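Bimanual Manipulation Lab: notes for the phone stand unit

Hi everybody, and welcome back to the red box. These notes cover what we got through before the break, plus the stuff I ran out of time for (sorry, I talked too long about cables again). Bring them to lab with you, I'm not reprinting them.

The task sounds easy. Pick up a phone, put it on a stand, let go, and have it stay there. You do it with two arms sharing one rail, you drive them by hand first, and we record every run so your policy has something to learn from. Each team owes me 200 clean runs by the end of February. A clean run is one where both arms finish away from the stand and no phone is left leaning on a gripper.

1. Plan who goes where

Before you touch the controls, decide which arm owns which part of the table. My own habit is to let the left arm do the phones up front and keep the right one near the back stand until I need it. Teams that skip this end up with two elbows fighting over the same spot, and then I have to come over and hit the stop button!
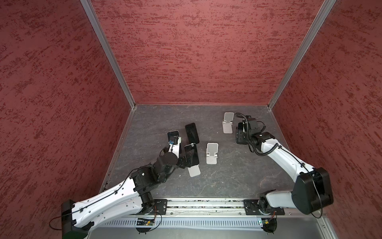

2. Use the wrist view

I know everyone loves the overview camera, but please do your last bit of approach from the wrist. You want the stand lined up between the fingers before you close. Watch out for phones that are already standing up, too. The glass is shiny, it throws back cables and lights, and last year's Indberg team had a detector that happily found a second lab inside a phone screen. If your detector does that, write it down, I give credit for good failures.
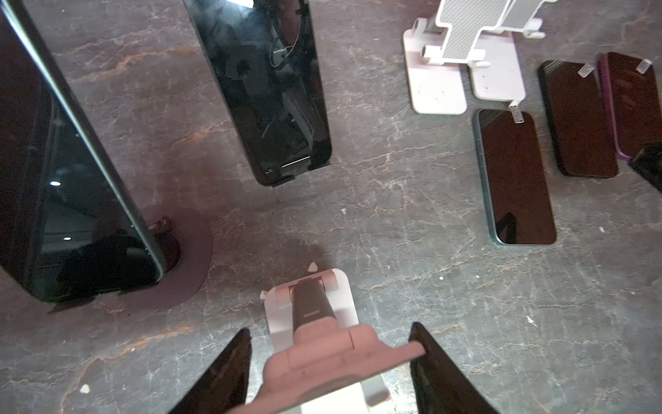 3. Mix up your stands

Don't train on one kind. The white folding ones and the dark metal ones on round bases need different grasps, and a policy that has only met the folding kind will go for a hinge that isn't there. Change the starting layout between runs as well: turn a stand a little, tip one over, slide the phones closer together. I'd much rather see 200 messy starts than 800 copies of the same one (yes, team Wamalis, I did look at your logs).

Leave the little pull tabs on the screen protectors, by the way. I want them in the data. 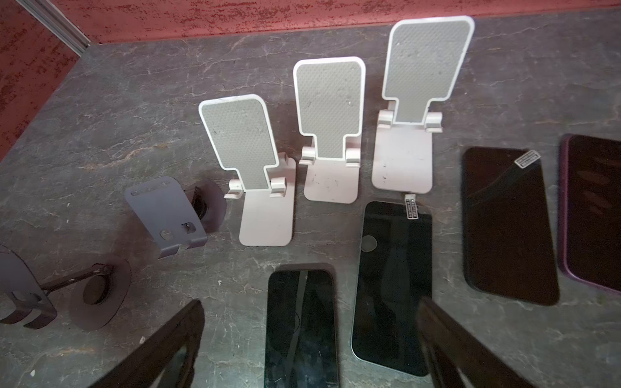
Joris Verbeke asked whether a run still counts if the phone slides a bit after release and then settles on the lip. Yes, it does, as long as you keep recording until it stops moving. Tin-yau Kao wanted to know if teams can share runs. You can share up to 18, and both teams have to say so in the write-up.

4. For next time

Read the Ukusano handout on action chunking, at least the first 11 pages. Have your layout plan on paper, one per team, with names on it. Lab opens at 9 a.m. and the first slot belongs to Kyrylo's team, so if you're next, please be ready to swap over quickly. Log files go in your team folder, named by team and run number.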